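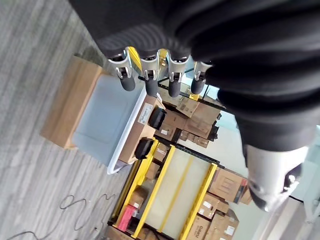 ## 3. Meal timing near the Miettinen

The Miettinen is the largest of the theaters in the Irnico district, with seating for 600. Most of its evening shows start at 7:30 p.m. and let out shortly before 10. The restaurants we studied are all within a short walk of its front doors, either on Dorkine Street or on one of the side streets that cross it. We left out hotel dining rooms and the theater's own bar, where many of the customers are already in the building for another reason.

Two sources were used. The first is the set of table bookings made through Skidix, the reservation service used by most of the sit-down restaurants in the district. The second is a short paper survey handed to ticket holders as they left the theater. We received 664 completed surveys. Respondents were asked whether they had eaten out that evening, whether the meal came before or after the show, and how they had picked the place.

Meals before the show were far more common than meals after it. Bookings began to climb at 5 p.m., peaked soon after, and dropped sharply by 6:30. Restaurants with a fixed-price early menu filled first. Places that served only from a full menu took fewer early tables, even where the cost of a typical meal was close to that of the fixed-price places. Several respondents wrote in the margin that they wanted to know when they would be done eating — price was mentioned less often.

Late meals followed a different pattern. Few people booked them. Those who ate after the show mostly walked in, and they tended to choose places they could see from the theater steps or had passed on the way from the parking garage. Burger counters and noodle shops did well in this period. The more expensive kitchens had usually stopped taking orders by then, so the survey cannot tell us how many people would have eaten there if they could.

**Figure 1**

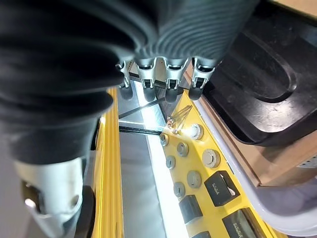 Group size also mattered. Pairs made up the bulk of early bookings, while groups of 4 or more were more evenly split between early and late. Larger groups were also more likely to say that one person had made the choice for everyone. In these cases, the person who bought the tickets was usually the one who picked the restaurant.

There are limits to what these records show. Skidix holds almost 3,000 bookings for the study period, but it does not record walk-ins, and a booking does not say whether the party went on to a show. We treated a booking as theater-related only when the guest had said so in the notes field, and this surely leaves some out. The survey has the opposite problem. It reached only people who had been to the theater, and those in a hurry to get to a late table may have been less willing to stop and fill it in.

We also did not separate weeks with a musical from weeks with a play. Musicals at the Miettinen draw more families, and the February run included several matinees. Matinee audiences were surveyed on the same form, but their answers are reported separately in Section 4.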